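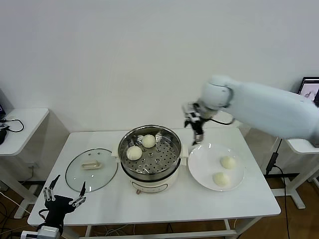 4. Steaming with the basket

The steamer basket sits on the rim of the pot. Use it for buns, dumplings, vegetables, fish fillets and for warming cooked rice. Read section 2 (Before first use) and section 3 (Controls) before you start.

4.1 Filling the pot

1. Stand the pot on a level, heat-resistant surface, at least 70 cm below any shelf or wall cupboard.
2. Check that the dial is at OFF and the plug is out of the socket.
3. Pour cold tap water into the pot up to the lower line. For steaming times over 20 minutes, fill to the upper line.
4. Wipe any drips from the outside of the pot and from around the dial.

Note: In hard water areas, use filtered water if you can. Scale will form more slowly and the base will need descaling less often (see section 7).

CAUTION: Do not fill above the upper line. Boiling water may come up through the holes in the basket and spill over the side.

4.2 Loading the basket

1. Place the basket on the pot and turn it gently until it sits flat all the way round. It should not rock.
2. Line the basket if the food is sticky. Cut baking paper to size and make holes in it so that the steam can pass.
3. Put the food in a single layer. Leave a gap of 2 cm between buns, as the dough will swell.
4. Put the lid on.

Large batches should be cooked in turns. Keep finished buns on a plate under a clean, dry tea towel while the next ones are steaming.

4.3 Steaming

1. Plug in and turn the dial to HIGH. The water will take 6 minutes or so to boil at the lower line.
2. When steam comes steadily from the lid, start your timer.
3. Turn the dial to MEDIUM for fish, eggs and filled buns. Leave it at HIGH for root vegetables.
4. At the end of the time, turn the dial to OFF and unplug.
5. Wait two minutes before lifting the lid from filled or plain buns. If the lid comes off at once, the tops may sink or wrinkle.

WARNING: Steam burns. Lift the lid by its handle with an oven glove, tilting the far side up first so that the steam goes away from you. Keep your face and arms clear.

Steaming times (from the first steady steam)

Plain buns, fresh dough: 12 minutes
Plain buns, chilled and already cooked: 6 minutes
Filled buns, fresh dough: 15 minutes
Broccoli, small pieces: 5 minutes
Carrots, sliced: 10 minutes
New potatoes, halved: 20 minutes
Salmon fillet: 9 minutes

Times are for a basket that is not crowded. Cut through the thickest piece of fish or the middle of a filled bun to make sure it is hot right through.

4.4 Topping up

If the water runs low, the base switches itself off and the dial light flashes. Unplug the pot, put on oven gloves and lift the basket on to a heatproof plate. Add hot water from a kettle, pouring slowly at the side. Put the basket back, plug in and carry on. Do not add cold water to a pot that has boiled dry; leave it to cool for half an hour first.

4.5 After use

Let everything cool before you empty the pot. The basket and lid may be washed by hand in warm soapy water. Never put the pot under the tap. Dry the rim of the basket well, or water marks will show.

Spare baskets and lids can be ordered from Stornbridge using the part numbers inside the back cover. Lids from the older Cikholm model do not fit this pot.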